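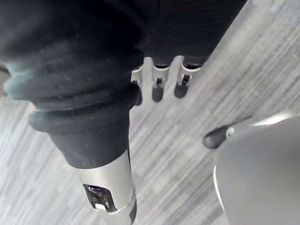

Streaked patterns forgive dirt and punish bad laying, another visitor remarked before the tour had left the first room, and most of the afternoon's discussion went back to that point in one form or another.

The visit took place on Friday, August 6, 2021, at the Prasadix building, where Flamisix had opened its recent floor work to facilities staff from other sites. My interest was in low-pile carpet for work areas. Our own floor is due for replacement, and the last one was chosen from a sample card.

## Pattern and color

The gray on show runs from light through mid gray to charcoal, in fine streaks. Seen from standing height, the tones merge into one medium gray. Close up they separate again, and the streaks have a definite direction. Where the light is strong the pattern looks paler and loses contrast.

For our purposes the mixed tones are useful. A plain dark floor shows lint, and a plain light floor shows everything else. I would still ask for a sample large enough to walk on, viewed under the lighting it will be used in.

## Laying direction

Flamisix presented two ways of laying a directional tile:

- **Monolithic:** all arrows on the backing point the same way. Joints are hard to find, but a single turned tile is obvious.
- **Quarter turn:** each tile is rotated against its neighbor. The result is a checkerboard, and replacements blend in more easily.

The second method suits rooms where tiles are lifted often for access to floor boxes. The first looks calmer in a long room. Mixing production batches is a risk with either, and the advice was to shuffle the boxes before laying.

## Backing and fixing

The range discussed in most detail was Tiêu, sold as squares of 1000 mm by 1000 mm. This is larger than the tile we have now. Fewer joints is a benefit; handling is not, and cutting around columns produces more waste.

Fixing is with Flesix, a tackifier that stays sticky and lets a tile be peeled up again. It is rolled on thin and left until it turns clear. The presenter put the waiting time at 20 minutes in a ventilated room. A tile laid too early bonds harder than intended and may leave backing on the subfloor when lifted.

## Cleaning

Vacuuming should follow the streaks first, then cross them. Spots are to be blotted from the outside in. Hot water extraction was recommended only after dry soil has been removed.

## Points to follow up

1. Request 3 loose tiles, from different batches if possible.
2. Ask for the moisture limits of the subfloor in writing.
3. Check door clearances against the total tile thickness.
4. Price the quarter-turn layout for the corridor separately.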